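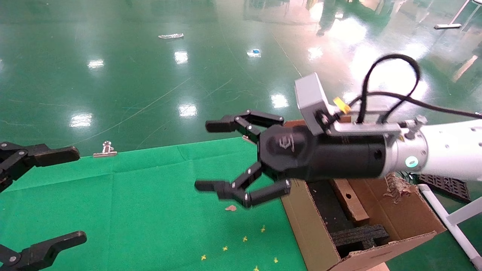
Three-fingered hand above the green cloth

Zesevthorpe Fan Circle – minutes, 2022-09-19

Chair: Yetunde Usman
Notes: Damilola Aliyu

1. Last minutes
Agreed, with one spelling fixed (it's Jibrin, one b – sorry!).

2. Skikstead, season two
What a finale! Nearly everyone had seen it, so the spoiler rule was dropped for the evening. Yetunde loved the wedding episode and the cast's red carpet looks, especially the yellow suit. Damilola still thinks the twins' story was rushed. We talked so long that item 5 had to be cut short.

3. Gossip on our page
The post about Jibrin's breakup drew 568 comments, and some of them were plain nasty about his ex. Agreed that we stick to what the stars have said themselves, and that remarks on anyone's body come down the same day. Damilola will pin the new rule. Passed with no votes against. 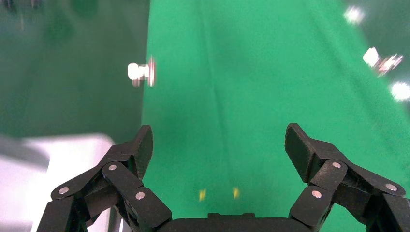

Open gripper over a green surface

4. Sutivus reunion show
Tickets go on sale at noon and the hall holds 845, so be quick! We have asked for a block of 100 seats. Yetunde will post the price as soon as the box office writes back – please don't message her before then. Anyone who wants to share a ride should put their name on the sheet by the door.

5. Watch party
The June one was such a treat that we're doing it again, this time with the Sutivus Christmas special and the bloopers. Six people offered to bring snacks. Still needed: a longer speaker cable and somebody to run the quiz.

6. Any other business
Damilola has spare Skikstead posters, first come, first served.

Closed at 9:10 p.m.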